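2018-02-05
Workshop notebook, craft bench, Plumville

Gummy necklaces, take four, and I am so pleased with these! Tiziana came by at lunch and tried one on, and it held together right through her sandwich and half of mine.

Quick recap for Chantelle and Finbarr, who missed Friday. We want a necklace kids can make at the Giltow fair, wear home and eat in the car. The first three tries used licorice allsorts, which look gorgeous in the bag and split the minute a needle goes in. Hernán suggested gummy rings with fruit jellies between them, and the colours together are fantastic.

What I did today:

Laid the jellies out on baking paper and left them uncovered overnight. They get a bit of a skin and the needle comes out much cleaner. Fresh from the packet they grab the thread and drag.

Needle is the big blunt tapestry one from the blue tin. Wiped it with a smear of coconut oil every few lollies. Tried plain water first and it made everything gluey, so don't bother.

Thread: the plain cotton is still my favourite. The elastic looked promising but it squeaks through the sugar and then snaps back and flings jellies at the window (found one behind the kettle). Cut it to 103 cm this time. Last week's were 100 cm and the knot was fiddly with sticky fingers, so the extra bit of tail is lovely to have.

Pattern: ring, jelly, jelly, ring, with a big raspberry at the front. Ada wants to try a banana at the front. I have doubts about the banana but I'd love to be wrong.
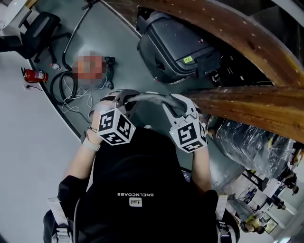 Can you string them the night before the fair?
Only if they hang in open air somewhere cool, as the ones I boxed up on Thursday had sweated into one long lump by morning.

Knots. Double overhand, then a dab of royal icing on top, left to go hard. It looks like a little pearl! Finbarr, this was your idea and it's a beauty. Pipe it small, my first ones were the size of a pea and cracked off.

Sour sugar version: rolled the finished necklace in citric acid and caster sugar. Delicious, and very itchy around the neck. Could work as a bracelet, or over a T-shirt collar. Parking that one until July when we do the winter stall.

Shopping: one 500 g bag of jellies from Gatti, order no. 3249, should be in tomorrow. Need more baking paper, and cotton in white. The red cotton bled onto the pale jellies and they came out looking a bit grim, though they tasted fine.

Things to try next:
- mini marshmallows as spacers (dust with cornflour first?)
- freezing the raspberries for ten minutes before threading
- a shorter one for the little kids, with a loose ribbon bow at the back in place of a knot
- Ada's banana

Tutura hall has offered us the long table by the door, and I've said yes please. Chantelle, could you bring your good scissors on Wednesday? Mine are full of sugar.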